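Listeleo
October 27, 2021

ok thread. dishwasher. we finally bought one and I have things to say, mostly about the store and the delivery and not so much the washing

1/ old one died with a full load in it. glasses, the big lasagna dish, everything sitting in gray water. bailed it out with a measuring cup at 11pm. kids asleep. me swearing quietly

2/ went to the Opoku store out in Nastaddale the next morning bc they're the only ones within half an hour who have floor models you can open. I want to open the thing. I want to pull the rack out and see if it comes back in straight

3/ sales guy very nice, very young, kept steering me to the one with wifi. what am I going to do with a dishwasher on wifi. it's going to text me? the kitchen is nine steps from the couch

4/ ended up between two Onerau models. same tub, same racks as far as I could tell, same noise number on the sticker. one was 502 and the other 619. asked what the difference was and he had to go get somebody

5/ somebody was Hoi-yan Ho, who if you shop there, ASK FOR HER. she said third rack and a better dry cycle, that's it, and if you mostly wash plates and pots get the cheap one. didn't try to talk me up at all

6/ so 502. plus tax. plus the 2 things they don't put on the tag, coming next

7/ thing one: hose and power cord not included. did you know this? I did not know this. you buy a dishwasher and it comes without the cord. it's a seperate kit. they have it at the register like gum

8/ thing two: haul away is extra. install is extra on top of that. all together it was almost 100 more and I stood there doing that face

9/ paid it. I'm not dragging a dead dishwasher down the back steps. did that with a dryer in the old apartment and my shoulder still clicks

10/ ok so delivery. they give you a four hour window. fine. then the night before they text you a NEW window. also fine. then the morning of, the driver calls and he's in the driveway. an hour before either window. I'm in a towel

11/ installers were fast, I'll give them that. two guys, shoes covered, pulled the old one out and there was a fork back there and a whole plastic dinosaur. dinosaur has been missing since spring. much celebration in the house

12/ then the problem. floor in front of the cabinets is higher than the floor under them. whoever redid the kitchen before us tiled right up to the old dishwasher and stopped. so the new one had to be tipped and wiggled over the lip with the legs screwed all the way in

13/ they said it happens a lot. they said measure from the TOP of the tile to the underside of the counter, not from the bare floor. I had measured from the bare floor. I had been very proud of my measuring

14/ it cleared. barely. I'm told another quarter inch and they would've had to put it back on the truck, and there's a restock fee for that, natch

15/ someone in my DMs wants to know about counters. they screw the dishwasher up into the underside of the counter with little brackets, unless yours is stone, then it goes into the cabinets on the sides. different bracket. it's in the box usually. check the box before they leave
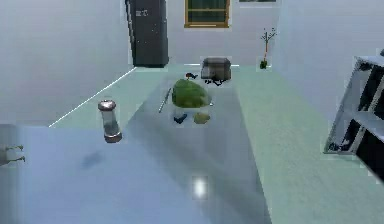

16/ Kekeli Abugri wrote back that hers came with only the top brackets and she has granite, so the whole machine slid forward every time she pulled the bottom rack out, for a month, until the store mailed her the side ones. free, but a month

17/ so yeah. check the box

18/ first cycle I ran empty, like the booklet says. second one was real dishes. ran it on normal, a little over two hours, which seems like forever but I looked it up and they're all like that now. they use less water so they take longer. there's a one hour button, haven't tried it yet

19/ it is QUIET. I opened it mid wash bc I thought it wasn't running. it was running. got water on my socks

20/ plastic does not come out dry. Hoi-yan told me it wouldn't on the cheap one, so can't complain. crack the door after it beeps, helps a lot. the lids with the little groove still hold a puddle, whatever, shake it out

21/ filter. there's a filter on the bottom you twist out and rinse. the old one must have had one too and I never once touched it, in six years. thinking about that a lot

22/ extended warranty: skipped it. they asked at the register and then again by email and then they CALLED. no. my credit card adds a year if you register the purchase, look at yours before you pay for the store one

23/ oh and keep the paperwork with the serial number on it, or take a pic of the sticker inside the door edge. you need it for the rebate and I'd already tossed mine in recycling. went thru the bin by flashlight

24/ rebate is from the power company, not the store. form has to be in by the end of November. mine wants the model number, the reciept and the old unit's pickup slip, so don't throw that out either

25/ fridge is making a noise now. I'm not looking at it. if anybody has a fridge they like with NO screen in the door tell me below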